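Fevereiro foi o mês em que resolvi voltar a escrever cartas à mão, e a culpa é toda da Ayanda Ntuli, que me mandou uma de 16 páginas (dezesseis, frente e verso!) contando da mudança para Widness. Li tudo de uma vez, com o café esfriando do lado, e fiquei com uma vontade enorme de responder à altura.

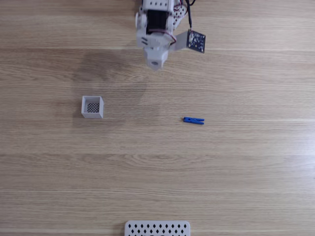

O problema é que eu tinha perdido o jeito. A mão doía na segunda página, a letra ia descendo a ladeira, e eu riscava metade do que escrevia. Ajudou muito escolher bem o lugar: gosto de escrever em madeira clara, com aqueles veios fininhos correndo na horizontal, que me servem de pauta quando o papel é liso — uma mania boba, mas que me acalma.

Depois veio o Lyle Benavides, que também quis entrar na roda e escreve com uma caneta-tinteiro Oltov que vaza nos dedos. As cartas dele chegam cheias de manchas azuis, e eu guardo todas numa caixa de sapatos.
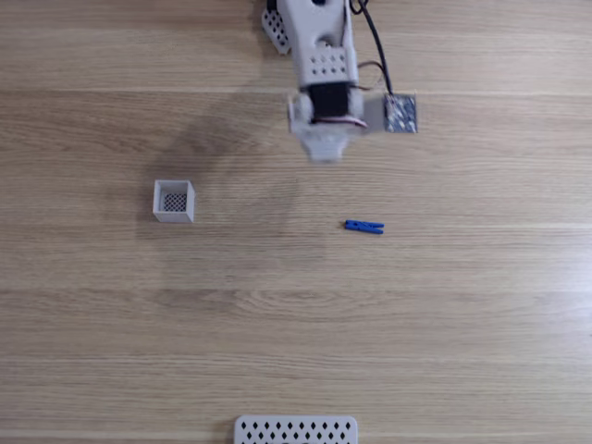 Carta demora, e fui me afeiçoando à demora. A última do Lyle levou 26 dias para chegar, e nesse tempo eu já tinha outras novidades e outra opinião sobre quase tudo. Escrevo de dia, sempre que posso, com a folha pousada direto no tampo marrom-claro, acompanhando o sentido da madeira para não entortar as linhas. Para a Ayanda já foram quatro cartas, e a quinta está pela metade, à espera de uma receita de pão de milho que prometi e não acho em lugar nenhum.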